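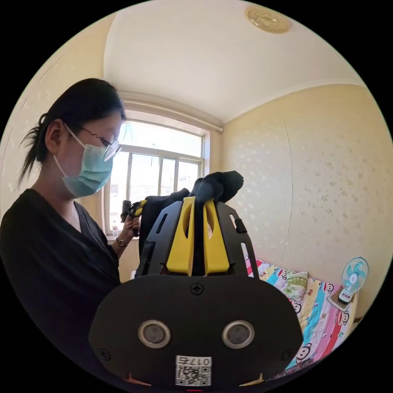 Budgeting for a hand-held gripper kit starts with a lie, and the lie is the price of the gripper. I have now planned three of these purchases for Lesden, where we collect household handling data in other people's homes, and each time the first spreadsheet had one line on it. The line said "grippers." It did not say anything about screws, spare fingers, labels, or the person who has to stand in a bedroom by the window with a gripper in her hand and her head bent over it while a second one holds up a piece of black cloth. Two grippers in one small room is a normal working setup for us, and it's the setup you should be pricing.

What follows is how I plan a kit now. It assumes you're buying for home collection, one operator at a time or a pair, and that somebody above you would like the number to be smaller.

Step 1. Decide what you're handling before you decide what you're buying

Write down the tasks first. Ours were fabric, mostly: folding, flattening, lifting a garment off a bed and putting it back down less neatly. Cloth is forgiving on the fingers and terrible for your schedule. Rigid objects go the other way. If your list is all mugs and boxes, put more into spare fingers and less into operator time.

Be suspicious of any task list that includes the word "etc." Somebody will eventually ask you to quote for the etc.

Step 2. Price a kit, then price it again as a pair

A kit, for our purposes, means:

One gripper, assembled
One set of spare fingers
Charger and cables
Storage cards
A hard case that closes with everything in it (test this in the store, with everything)
Screwdriver that fits the housing screws

Our last quote from Prornex came to $1,763 per kit before shipping. I doubled it for the pair and felt responsible for an afternoon. Then A-yeong Kwak, who runs our operators, asked what happens when one gripper goes in for repair, and whether the other half of the pair would be enjoying a paid vacation. So now we buy an extra gripper for every five kits. It lives in a drawer and has its own row in the budget, called "drawer," so that people stop trying to delete it.

If your tasks need both hands, check that you are being quoted for a left and a right. Some sellers list a "set" and mean one. Ask in writing. Keep the reply.

Step 3. Fund the labels

Put a number and a code on every unit and make it a budget line, even though it costs next to nothing. Things without a budget line get done with a marker on masking tape. We did the first batch that way, and by February we had two grippers that both claimed to be number nine and a folder of recordings that could have come from either.

Order printed labels, order twice as many as you have grippers, and decide where they go. Same spot on every unit, on the back of the housing, where the operator can read it without turning the thing over and nudging something out of line.
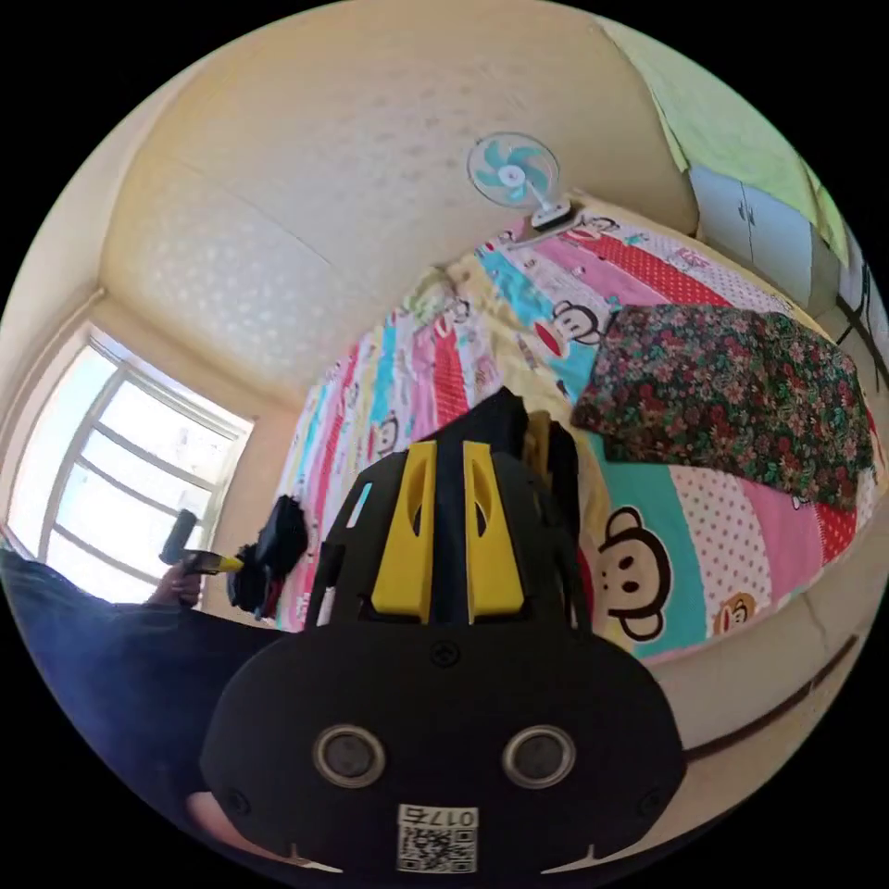
QR label on the back of the housing, below the two round openings.

Step 4. Visit the room, or at least get its measurements

Equipment gets chosen in offices with large tables. Then it goes to work in a bedroom, and the bed is the table. Before you commit to stands, lights, or anything else with legs, find out:

How much floor is left once the bed is in
Where the window is, and whether it has a curtain you're allowed to close
Which outlets are free, and how far they are from where people will be
Whether there's somewhere to put the case down open

I once approved two floor lamps for a room with a window big enough to make them pointless. They now light the drawer with the spare gripper in it. Strong daylight is free, but it moves, and if your project needs the same light at nine in the morning and four in the afternoon you should price blackout cloth and lamps together or skip both. Buying half of that pair gets you the worst of each.

Busy bedspreads are a planning matter too. Ask your client early whether they want plain backgrounds or real ones. Ours wanted real ones, so the cartoon monkeys on the bed saved us the cost of a plain gray cover. If yours wants plain, add a cover per home and a laundry budget.

Step 5. Count operator hours like they cost something

The hardware is the part of the budget people argue over and the hours are the part that eats it. For our last project the target was 1,000 accepted clips. I planned 104 operator hours for it, and that included setup, breaks, travel between rooms, and redoing clips the reviewers sent back. My first plan had left out all four.

A fair way to get your own number: have one operator do one task for a full hour with the actual gripper. Count the clips a reviewer accepts. Use that figure, and resist the urge to improve it on the grounds that they'll get faster. They will get faster. They will also get tired, and the two meet somewhere near lunch.

Buy whatever your operators need to be comfortable. Holding a gripper out in front of you is light work for ten minutes.

Step 6. Rent before you buy, if anyone will let you

Myung rents kits by the week in our area, and a week is enough to learn whether your tasks suit the tool. Rental is worth it for a first project or a short one. Past a couple of months we found buying cheaper, though you should run that on your own quote with your own shipping. Check who pays for worn fingers. On our first rental agreement it was us, in a paragraph I had skimmed.

Step 7. Send up two numbers

Give your manager the total with spares and the total without. Next to the second one, write what stops when a gripper breaks, and for how many days. Keep it to one sentence, no adjectives. I used to write a full page defending the spares and they were cut every time. The single sentence has gone through twice now.

Leave the shipping line blank until the seller confirms it in writing, and make sure the case is on the same invoice as the grippers. Ours came separately, nine days later, by which time the grippers had already been to two homes in a shopping bag.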